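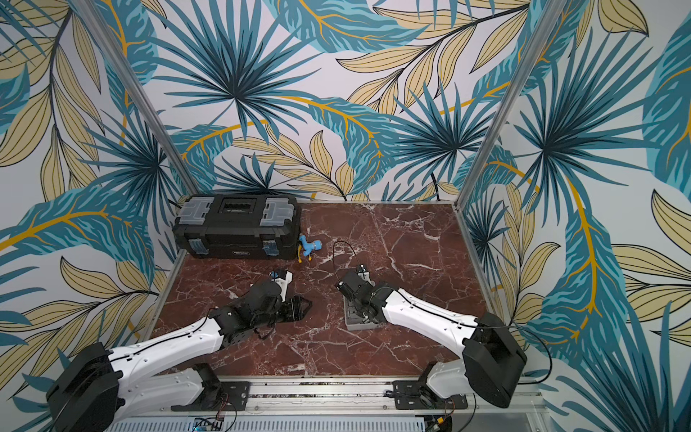

Search tips Go All Kitchen Workshop Closet Garage

Setting Up a Small Toolbox for the House

Most households do better with one small toolbox kept indoors than with a big chest out in the garage. The chest is fine for projects. The small box is for the loose cabinet knob, the dead battery in the smoke alarm and the toy with the screw-down battery door. If the box is easy to reach, those jobs get done the same day.

The tips below are for a plastic box of the usual kind, with a hinged lid, two front latches and small compartments built into the top.

Choosing the box

Pick one you can carry in one hand when it is full. People tend to buy by the size of the shelf they have, fill the box to the top, and then leave it where it is. A full box of steel tools gets heavy quickly. If you are between two sizes, take the smaller.

Measure your longest tool first. For most people that is a hammer or a small level. Measure the inside of the box on the diagonal too, as a hammer that won't lie straight will often go in corner to corner.

Try the latches in the store. They should close with a firm push and stay closed when you lift the box by the handle and tip it a little to each side. Latches are the first thing to fail on a plastic box. Some snap off and can be pressed back on, and that is worth checking before you pay. A box with a pinned latch that breaks usually ends up held with a strap.

Look for lid compartments with see-through covers. Clear or gray makes little difference as long as you can tell screws from picture hooks without opening anything.

What goes in the main part

Keep this list short. Anything you haven't used in a year can move to the garage.

- A medium hammer
- Two Phillips screwdrivers, one medium and one small
- Two flat screwdrivers, same sizes
- Slip-joint pliers
- Needle-nose pliers
- A small adjustable wrench
- A tape measure
- A utility knife with the blade retracted
- A folding set of hex keys
- A short level
- A flashlight
- A pencil

Put the heavy things in first, along the bottom and spread from end to end. If the hammer head and the wrench both sit at the same end, the box hangs crooked and bangs against your leg on the stairs. Screwdrivers go on top, all with their handles the same way. The knife goes in the tray if there is one, or in a sleeve made from a folded piece of cardboard and tape.

A folded dish towel on top stops the rattle. You will also want it later for kneeling on, wiping hands, or laying under a part so it doesn't scratch the table.

What goes in the lid

Lid compartments are for small parts and nothing else. Once a tool goes in there, the cover stops closing flat and things start to migrate.

Use one side for things that go into walls: picture hooks, small nails, plastic anchors and the screws that match them. Use the other side for things that go into furniture and fixtures, such as wood screws, washers, felt pads, cabinet bumpers and a few spare shelf pins. You will know which side to open before you get there.

Tiny parts fall through gaps in the dividers when the box is stood on its end. Put them in small zip bags first, with a slip of paper inside saying what they are. Write the length of the screw and where it came from — "crib, lower rail" is a lot more use than "misc."

Don't overfill. Two-thirds is enough. You want to be able to push parts around with a finger to find the one you need.

If your box has a row of slots molded into the lid, try your driver bits in them. Some slots hold a bit snugly and some are too loose to be any good. A wrap of masking tape around the shank will usually make up the difference. Line the bits up in the same order every time and a missing one will show at once.

Working on a table

Plenty of small repairs happen on the kitchen or dining table, and tables get damaged by toolboxes more often than by tools. The bottom of a plastic box picks up grit from every floor it has been set on. Slide it across a polished top and the grit does the scratching.

Wipe the bottom of the box before it goes on the table. Lift it into place and lift it off again. Four felt pads on the underside help, though they collect grit of their own and need changing once in a while.

Marble needs more care than wood. It is softer than people expect and it marks easily. Lay down a towel or an old placemat under the work, and keep oil, rust remover and anything acidic away from it. Penetrating oil can leave a dark spot that is slow to come out. If some does drip, blot it up right away without rubbing, wash the spot with a little dish soap and warm water, and dry it. Vinegar is a good cleaner in many places but never on marble, where it eats into the polish and leaves a dull patch.

On a heavily veined top, small screws are hard to see. Work over a plain light towel, or put a magnetic dish or a muffin pan beside you. The muffin pan is better when you are taking something apart. Use the cups in order, first screw out in the first cup, and put the thing back together going the other way.

Set the box toward the back, with the latches facing you and enough room behind it for the lid to swing open. Check this before you load it up with tools. A lid that hits the wall will either mark the paint or drop shut on your hand.

Keep cords off the work area where you can. A loop of cable lying across the table will catch on a screwdriver handle sooner or later and pull something over the edge. Run it along the side or clip it down.

Fixing toys

Toys account for a good share of the work in our house, and almost all of it is batteries.

The screws on battery doors are small and soft. Use the right size driver and press down hard before you turn. If the screw head is already chewed up, lay a wide rubber band flat over it and turn through the rubber. It works often enough to be worth trying before the pliers come out.

White or blue-green crust on the contacts comes from leaking batteries. Take the batteries out with gloves on. Dab the crust with a cotton swab just dampened with vinegar (not over the marble), let it fizz, wipe it with a clean damp swab and let the compartment dry fully before you put new batteries in. If the spring has rusted through, the toy is probably finished.

Replace all the batteries at the same time with the same type. Mixing old and new ones is a common cause of leaks.

For chunky plastic figures with a loose arm or foot, find out how the part is held before you glue anything. Many are a ball pushed into a socket and only need a minute in warm water to soften the plastic, then a firm push. Glue will stop the joint from moving. For a toy that belongs to a child under 3, throw out any broken piece small enough to swallow and don't try to save it.

Where to keep it

A low shelf in the hall closet is good. Under the kitchen sink is not, as damp gets into the box and the pliers stiffen up. If that is the only space you have, drop in a couple of the drying packets that come in shoe boxes and change them when you think of it.

With small children at home, keep it up high or behind a door that latches. The latches on the box itself will not keep out a four-year-old.

Once it has a place, put it back there the same evening. A box left on the table on Wednesday will be a place to set the mail by the weekend.

Twice-a-year cleanout

Do it in May and again before the holidays. Allow 5 minutes for the lid and a little longer for the rest.

Empty everything onto a towel. Vacuum the box with the brush attachment, then wipe it with a damp cloth and leave it open until it dries. Wipe the tools too. A drop of light oil on the hinges of the pliers is enough, worked in and wiped off.

Test the flashlight. Put a new blade in the knife and tape up the old one before it goes in the trash. Go through the lid compartments and throw out bent nails, stripped screws and any part you can't identify that was already a mystery last time.

Clean the latches with an old toothbrush. Dirt packed behind a latch keeps it from seating, and people then force it and break it. If one still pops open after cleaning, look at what is sticking up inside the box. Usually it is the hammer handle.

Related tips
Sorting Mixed Screws Without Losing a Weekend
How to Get Rings Off a Marble Top
Felt Pads: Which Ones Stay On
Five Uses for a Muffin Pan in the Workshop
Stopping a Drawer That Rattles
Labeling Small Bags and Jars

Get new tips by email. Enter your address to join 1,176 other readers. You can unsubscribe at any time.

This site uses cookies to remember your settings. Accept Manage settings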